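Open day at Mirnetti, and I am still not sold

I went to the Mirnetti open day expecting a robot that tidies. The flyer promised "household automation, live." For the first 30 minutes what I watched was a person holding two grippers and wearing a harness.

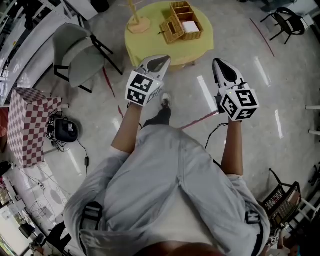 What they say it does

Anqi Duan, who ran our tour, said the arm they call Ilo will learn table chores from people doing them by hand. The cubes with the black patterns are for tracking. Fine. I asked how many chores Ilo can do today and got a long answer with no number in it.
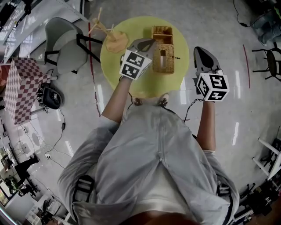 Grube, February 2, 2022

Writing this up the morning after. My main gripe is the table: one cloth, a bit of wicker, a little wooden stand. My kitchen has never looked like that. Anqi said messier rooms come in November, at the Lundance site. We'll see. 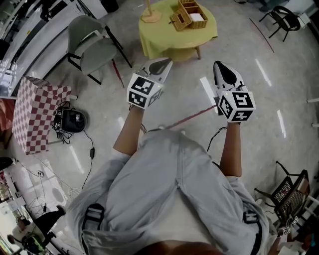
Two grippers, one operator, and a stick on the floor.

I did like how plain the tools are, and I'd have paid the parking fee just to try a pair. Visitors weren't allowed. 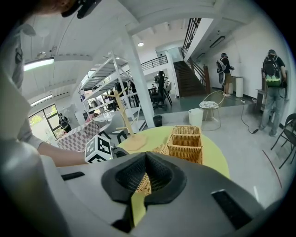 Would I go again?

Maybe, if Ilo is the one doing the work. I gave them my email and took 2 of the free pens.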